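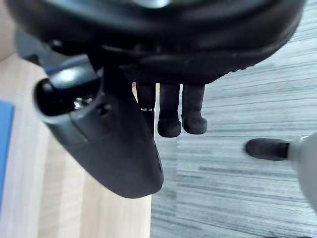
4. Trabajo en zonas compartidas con personas

Este capítulo se aplica al manipulador móvil Solham con pinza Bisarix cuando trabaja en oficinas, archivos y salas abiertas al paso. Para recintos cerrados, véase el capítulo 5.

4.1 Antes de activar la pinza

1. Compruebe que la seta de emergencia está desenclavada y que la persona responsable la tiene al alcance de la mano.
2. Revise las yemas de los dedos. Sustitúyalas si presentan cortes, grietas o restos de adhesivo.
3. Limpie la lente de la cámara de muñeca con un paño seco. No utilice alcohol.
4. Cargue el perfil de velocidad «Compartido». El perfil «Recinto» no está permitido en presencia de personas.
5. Anote en el registro el nombre del operador y la hora de inicio.

Nota: el cambio de perfil exige reiniciar el controlador. Si en pantalla aparece el código 1.105, el perfil anterior sigue activo. Repita el paso 4.

4.2 Suelo y mobiliario

Delimite la zona de trabajo con un margen libre de 763 mm alrededor del alcance máximo del brazo. En salas con suelos de distinto material, registre la línea de unión en el mapa y haga pasar la base sobre ella a velocidad reducida.

Las sillas con ruedas, los carros y las papeleras se consideran obstáculos móviles. Bloquéelos o retírelos. Si no es posible, márquelos en el mapa como zona variable y el planificador volverá a medir su posición antes de cada aproximación.
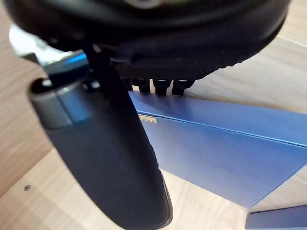
4.3 Aproximación a estantes y objetos

1. Sitúe la base frente al mueble y espere a que el indicador quede fijo.
2. Acerque la muñeca en modo manual hasta el punto de espera.
3. Confirme en la consola que ninguna persona tiene las manos dentro del mueble.
4. Ejecute la aproximación final. La fuerza de contacto no debe superar los 17 N.
5. Si el brazo se detiene por contacto, retírelo por la misma trayectoria de entrada. No lo empuje con la mano mientras los frenos estén activos.

PRECAUCIÓN: riesgo de aplastamiento entre la muñeca y los bordes del mobiliario. No introduzca los dedos entre la pinza y un objeto, aunque el robot esté en pausa. La pausa mantiene los motores con tensión.

Los archivadores y cajas se toman de uno en uno. No tape las etiquetas de identificación con los dedos de la pinza si la tarea incluye lectura.

4.4 Presencia de personas

El operador debe llevar calzado cerrado y permanecer fuera del margen señalado en 4.2. Si alguien entra en él, detenga el movimiento y reanúdelo desde la consola cuando haya salido. No se admite la reanudación automática.

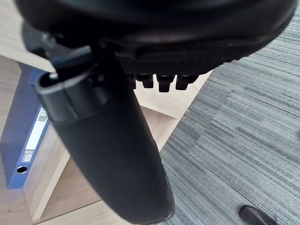

Figura 4-3. Silla, archivador azul y calzado junto al mueble, vistos desde la cámara de muñeca.

4.5 Fin de turno

1. Lleve el brazo a la posición de reposo y abra la pinza.
2. Descargue el registro de paradas. Toda parada por contacto requiere una línea de explicación firmada.
3. Anote el contador de ciclos. Con más de 2.122 ciclos desde la última revisión, solicite el cambio de yemas.
4. Retire la llave de habilitación y entréguela al responsable de turno.

Las desviaciones de este capítulo requieren autorización escrita de Ailsa Niven (seguridad) o Didier Texier (puesta en marcha). Las autorizaciones caducan en marzo y no se prorrogan.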